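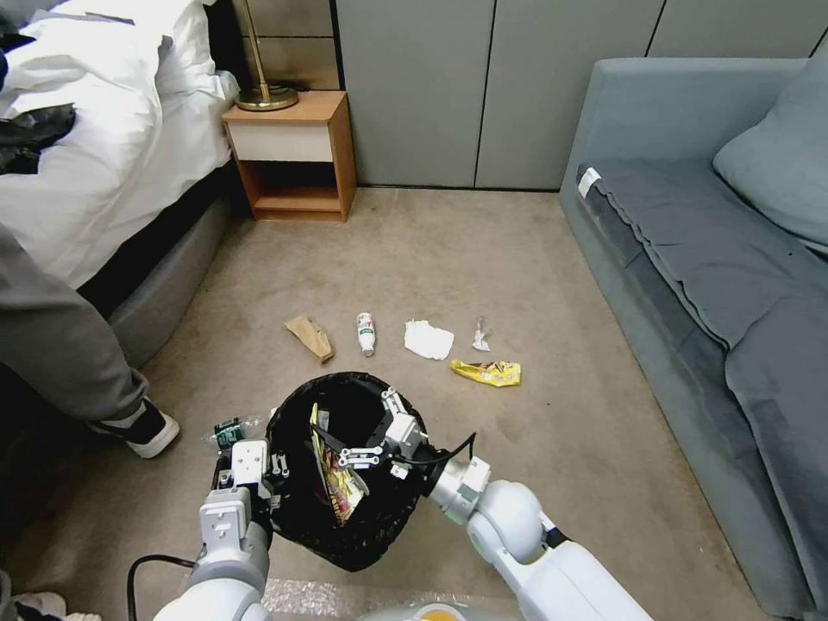

The Long, Slow, Possibly Imaginary Return of Troleck

January 29, 2019

Every winter, when the big studios have finished announcing things and haven't yet begun postponing them, somebody decides that Troleck is coming back.

This year's version started on a message board, moved to a podcast and ended up in my inbox under the subject line IT'S HAPPENING. I have received the same subject line before. One year it was attached to a blurry shot of a parking lot.

For those who had a social life at the time, Troleck was a comic book about a retired sea god who runs a ferry service and would like to be left alone. Escobedo Comics published it. Lucimara Andrade wrote it, and for the first couple of years drew it too, in a thick black line that made the ocean look like it needed a shave. It sold well enough to be optioned, and that's where most of the trouble comes in.

The screen rights went to Herkar Pictures, a company with a terrific logo. Herkar announced a movie. Then it announced a trilogy, on the theory that if you haven't made one of something you may as well not make three. Then came a television series, which did get made, and which ran for six episodes before the network swapped it for a show in which couples renovate barns.

I liked those six episodes. I realize this puts me in a small room. The ferry was obviously a set, the sea monster was obviously a tarp, and the lead actor played a four-thousand-year-old immortal as if he'd been asked to work a Saturday. But the dialogue was funny, and the villain, a harbor inspector named Plelow, remains one of the best bad guys ever put in a genre show. He never threw a punch. He just kept finding things wrong with the permits.

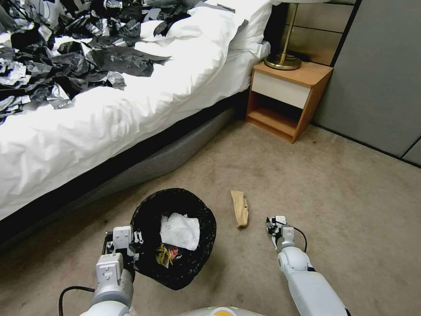 The Plelow Problem

Ask any fan what a new Troleck needs and you'll hear his name before you hear the hero's. Plelow has his own newsletter. There's a man in Ohio with Plelow's clipboard tattooed on his calf, complete with a legible form.

The trouble is that Plelow isn't in the comic. He was created for the television show by its head writer, Wagner Siqueira, who needed someone to fill a scene in the second episode when the tarp tore. As a result, the most beloved character in the franchise belongs to a different pile of contracts from the franchise.

Siqueira is cheerful on the subject. "I wrote him on a Thursday night because we couldn't afford a kraken," he told me by phone. "If we'd had a slightly better budget, you and I wouldn't be talking."

Has Herkar called him? He says they have, four times over the years, and each time it was a different person who had just been given the job. He sends them all the same polite email. He has it saved.

Andrade takes a drier view. She has never disliked the series, she says, though she watched it in one sitting and has not felt the need to do so again. What bothers her is the idea that a story has to keep being revived to count as having been any good. Her last issue ends with the ferry docked and the sea god asleep on a bench. She was pleased with that bench.

"People ask me what happens next," she said. "He wakes up. His back hurts."

So Is Anything Happening?

Something might be. The latest rumor has more meat on it than usual. Herkar renewed its option last June, which costs money, and companies seldom spend money purely to annoy me. A script is said to exist. A director is said to have read it, or to have been sent it, and in Hollywood those are treated as the same event.

Against all that, there's the question of who it's for. Fans put together a petition that drew about 3,000 signatures. That's a fine turnout for a library fundraiser and a worrying one for a movie with an ocean in it. The superhero business now runs on characters your grandmother could pick out of a lineup, and a grumpy ferryman is a tough sell as a lunch box.

My own guess is that we'll get an animated version, cheap and a little odd, on a streaming service none of us currently pay for. I could live with it. Animation solves the tarp. It would let Andrade's line do the work it was always meant to do, and Plelow would need only a voice, a mustache and whatever signatures the lawyers can stand to collect.
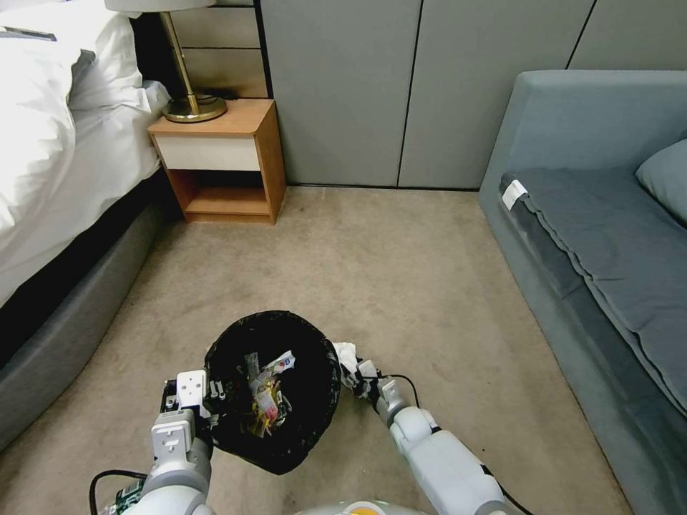
A lined trash bin with wrappers in it.

Until then there are the comics, which Escobedo has kept in print in a single fat volume that won't stay open on a table. Start with the ferry strike story. Skip the crossover issue, in which Troleck meets a wizard cowboy for reasons of circulation. The series itself turns up now and then on late-night cable with the episodes out of order, and I'm not convinced it makes any difference.

I have answered the IT'S HAPPENING email, by the way. I asked for a source. My correspondent says he can't reveal one, but that it's somebody very close to the tarp.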